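The bin by the door, and other ways of keeping a table clear

September 1, 2026

My grandmother had a table in her front room that you were not allowed to put anything on. It was a good table, I think, though I never saw enough of it to be sure, what with the lace cloth and the second cloth on top of the lace one. I have thought of her a good deal while writing about tidying this year, and about why so many of us now want the opposite: a plain table that gets used from breakfast onwards and is bare again by supper.

Lumturie Shehu has been helping families in and around Drallar sort out their toys, papers and odd socks for longer than she cares to admit, and her advice always begins in the same spot. Forget the cupboards, she told me over a very large pot of tea. Pick one table and one bin, and live with them for a month before you buy so much as a shelf bracket.

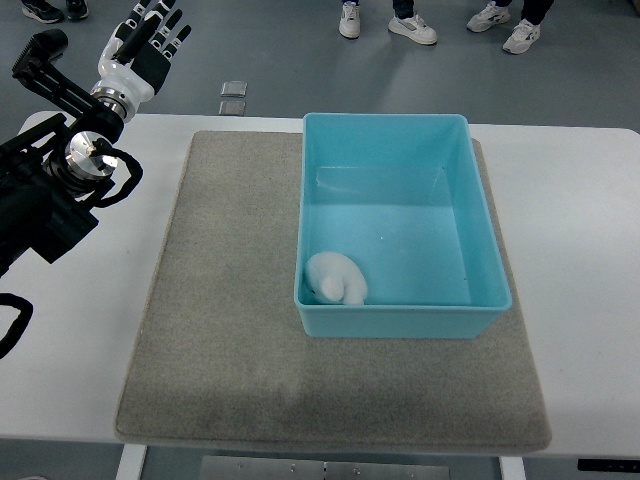

I took her at her word in January, when the house was at its worst and the Christmas games were still breeding under the sofa. I had always assumed that a toy box belonged on the floor, in a corner, where it could be tripped over in the traditional manner. Lumturie puts hers up on the table. A blue plastic bin on a gray felt mat, set towards the back of a white tabletop, looks almost too simple to write a magazine article about, but it does leave you room to work in front of it, and a small child can see exactly where things are meant to go. The mat matters more than I expected, too. It softens the clatter (anyone who has listened to building bricks going into a plastic tub before seven in the morning will know the value of that) and it gives the whole business an edge. Toys live on the felt, and everything else stays off it.

Felt is a forgiving thing to choose, though it does hang on to crumbs. Blagoje Begović, who cuts mats to size in his workshop at Follberg, recommends a stiff clothes brush and warns against hoovering, which pulls at the fibres. He sells mostly grays. He tried a mustard yellow one spring and still has most of it, if you are interested, and I rather was. His largest mats are 120 centimetres along the side and he will round the corners for you if you ask nicely. 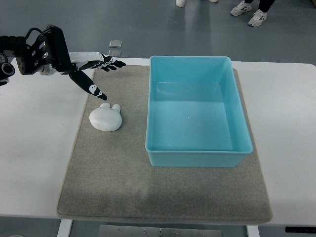

What goes in the bin is where families fall out. Marin Dimitrov and his wife settled on soft things only, and drew up a list that ran to two pages before they came to their senses. Now the rule in their house is that if it would hurt to step on, it belongs somewhere else. His daughter has added a rule of her own, that animals go in last so they can see out, and I am told it is enforced without mercy.

Colton Beaudoin, with three boys and a dog that eats crayons, takes a sterner line. Once the bin is full, something has to leave before anything new arrives. He started the scheme by turning out every drawer in the playroom and making a proper tally, 167 toys in all, a figure he still quotes with a kind of wonder. Up to 10 of them stay out at any one time, and the rest wait in the loft in old Mujić apple crates until somebody asks for a swap. They hardly ever ask for the crayons, he says, and the dog has been much better.

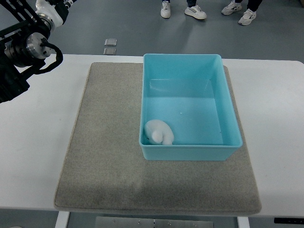

There is also the question of lids, on which I have changed my mind twice. A lid keeps the dust off and looks very smart in the shop. At home it becomes a second table, and before you know it there is a library book on it, then the post, then somebody's gloves. Wim Verstraete, who ran the housewares counter at Arkar until he retired, used to sell lids separately and says he could always tell which customers would be back to ask whether they might return one. I gave mine to my sister, who stands her geraniums on it.

As for my own table, it is clear most evenings now, apart from the butter dish and whatever my husband is mending. Lumturie came by in the spring to inspect it and moved the bin a hand's width to the left. I have left it there.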